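Prolteck Soft Pocket Finger Set for Two-Finger Parallel Grippers

Replacement fingers, yellow, sold in pairs. Suitable for handling of thin, flat and transparent objects.
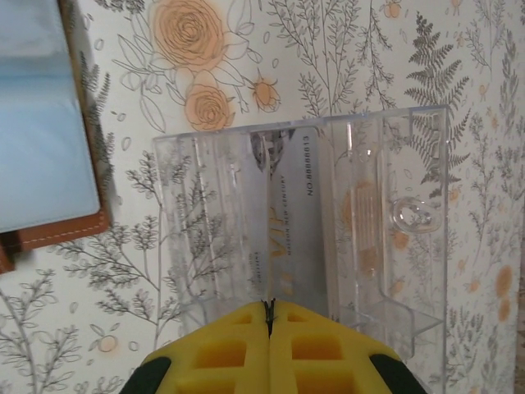

The finger set is developed in our workshop in Irnville and is now in its third version. The first version had a smooth surface and was good for boxes and bottles, but customers wrote to us that it slides on cards, sheet plastic and other hard, polished goods. For the present version we changed the surface to rows of rectangular pockets with ribs between them. When the finger is pressed on the object, the ribs bend a little into the pockets and the contact area becomes larger. The force of the gripper can stay low, and the object receives no marks.

The tips are rounded and they incline to the inside, so at full closing they meet on one narrow line. This is useful when the gripper must enter near a wall or between two objects which stand close together. With open fingers the same tips can take a card by its edge.

Comparison with other fingers

Before the release, our engineer Jahangir Saha compared four kinds of fingers on the same gripper and the same arm: the smooth version, the pocket version, a flat metal finger with rubber pad, and a finger with foam. The objects were plastic cards, acrylic stands, leather covers and folded paper. In total 1,356 grasps were made. The speed of closing and the height of approach were kept the same for all fingers. The foam finger was gentle but after 345 grasps the foam started to come off at the corners, and it was taken out from the test. The metal finger was the most exact in position and we still recommend it for small hard parts. On cards and acrylic the pocket version dropped the fewest objects.

It must be said that the pocket version is slower to clean than the smooth one. Dust stays in the pockets. A soft brush and warm water with a little soap is enough, but please do not use alcohol, it makes the material hard with time.

Notes about clear objects and the wrist camera

Many customers use these fingers together with a small camera at the wrist. In this arrangement the fingers are always visible in the lower part of the picture, and the yellow color was selected for this reason. It separates well from black gripper parts and from most backgrounds, so the software can find the fingertips without markers.

Clear acrylic remains a difficult object for any camera. The background goes through it, and if there is a pattern behind, for example printed wallpaper, the edges of the stand are easy to lose. Mr. Saha advises to look for the highlights on the edges and for the printed card inside, and to use soft light from the side. A depth camera alone is often not enough – the measured distance can belong to the wall and not to the stand. Please make the last part of the approach slowly.

Installation

Remove the old fingers with a hex key and clean the mounting faces. Put the new pair with the pockets to the side you need, tighten by hand, close the gripper one time with low force, and then tighten fully. After this the closed position should be taught again in the controller. If the tips do not meet on the same line along their full length, loosen one finger and repeat.

We recommend to inspect the ribs after each 1,000 grasps. A rib with a cut should not be glued, please change the pair.

Ordering

The set contains two fingers, mounting screws and a printed instruction sheet. Fingers are not sold one by one, because the pair is matched. Adapter plates for older grippers are ordered separately. Orders which arrive before Thursday noon are sent in the same week from our store in Wesimden. For samples and questions about special lengths please write to Mudassar Kazmi at the sales desk and mention the model of your gripper.

Related items
Prolteck Smooth Finger Set
Prolteck Metal Finger with Rubber Pad
Wrist Camera Bracket, short
Adapter Plate for Ignacio Gripper
Cleaning Brush for Pocket Fingers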